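Minutes — teleoperation group, Tuesday, 9:30

Present: Sandra Goodall (chair), Kwabena Quartey, Hường Ông, Chiến Võ (minutes)
Excused: Ottmar Stöcker

1. Last minutes
Accepted with no changes.

2. State of recording
Kwabena reported that we have now 3,193 demonstrations of the block pushing task. Hường has checked the April part and found that many begin too late, after the arm is already moving. She will mark them and not delete them.

3. Operators
Two new operators from Toldale start next week. Sandra asked that each one practices for about 4 hours before their recordings are counted. Kwabena thinks this is long, but agreed.

4. Pushing task
We discussed how the operator should bring the rod close to a block. Chiến proposed to come down beside the block, stop for a moment, and only then push.

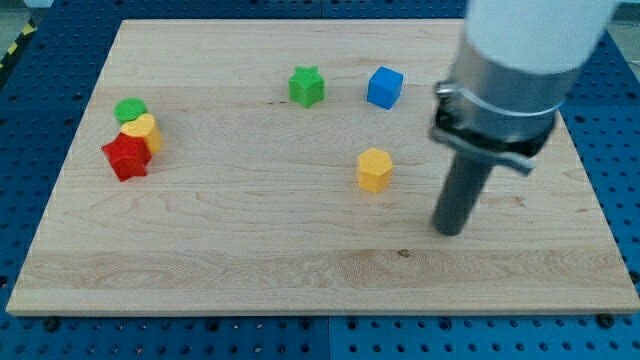
Hường said that the stop makes the data slow, and the policy may learn to wait. It was decided to try both ways with the same instructions and compare. Blocks that touch each other stay allowed at the start — Sandra wants them separated by pushing only, never by hand.

5. Actions
Hường: mark late starts.
Kwabena: write to Ottmar about the delay in the remote control.
Chiến: new text for the operator sheet.

Meeting closed 10:20.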